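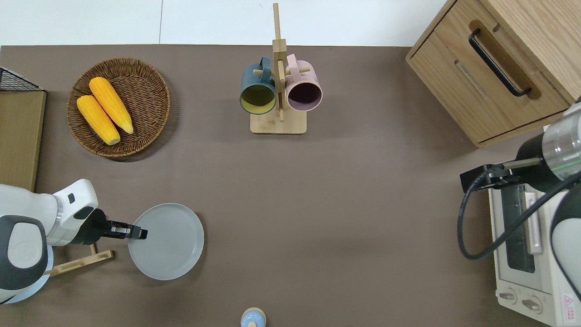

What is a letter-copying book?
It is a bound volume of very thin tissue pages in which an office or household kept exact copies of the letters it sent out. The copies were made by pressing, straight from the ink of the original, so the book holds the writer's own hand and every crossing-out along with it.

Letter-copying book

A letter-copying book, also called a press copy book or simply a letterbook, was the usual way of keeping outgoing letters before carbon paper and the typewriter took over. The older sort of letterbook was copied out by a clerk with a pen. The pressed kind needed no second writing at all, and for family historians it is one of the most rewarding things that can turn up in an attic trunk.

How it worked
The letter was written in a special copying ink, which stayed soluble after it had dried. The clerk opened the book at the next blank leaf, slid an oiled sheet behind it to protect the pages beneath, and dampened the tissue with a brush or a wet cloth. The letter was laid against the damp leaf, the book was closed, and the whole thing went into an iron screw press for a minute or two. A little of the ink passed into the tissue. It came out in mirror writing on the side that had touched the letter, but the tissue was so thin that it could be read the right way round from the other side. Wonderfully simple!

Getting the damp right was the skilled part. Too much water and the words spread into a violet or brown fog; too little and only the heavy downstrokes came through. Most surviving books have both kinds of failure, often within a few leaves of each other, and it is hard not to picture a junior clerk being spoken to.

Layout and index
A typical book had 500 numbered leaves, with an alphabetical index at the front on stouter paper. The clerk entered the name of each person written to, followed by the leaf numbers. Some added a small figure in coloured pencil at the top of a copy, pointing back to the last letter sent to the same person and forward to the next, so that a whole exchange can be followed – or at least one side of it. The replies were folded and kept elsewhere, and in many families they are long gone.

The Voß letterbooks
A good example of a private set is the one kept by the Voß family, who dealt in seed and grain at Drerkeck and later moved to Erside. It runs to 11 volumes, of which five are wholly in German, three in English, and the rest in a cheerful mixture of the two. Business letters and family letters share the same pages: an order for clover seed may be followed by a long scolding to a nephew who had not written to his mother since September. The German letters are mostly in the old cursive script, which slows down modern readers, above all where the copy is faint.

The set was transcribed by Lachlan Bolger, who read the palest leaves by putting a sheet of white card behind each one. Volume 4 lacks 74 leaves, cut out neatly close to the spine, and the index entries for them have been inked over. His transcript was placed in the reading room at Judgate on October 6, 2020.

Care and reading
Copying tissue tears easily and should be turned from the outer corner with a flat hand beneath it. The inks fade in daylight, and iron-based ones can eat through the leaf altogether. A photograph taken from the back of a leaf can be flipped on a computer, and this often brings up words that are lost on the front.

See also
Carbon copy
Copying pencil
Screw press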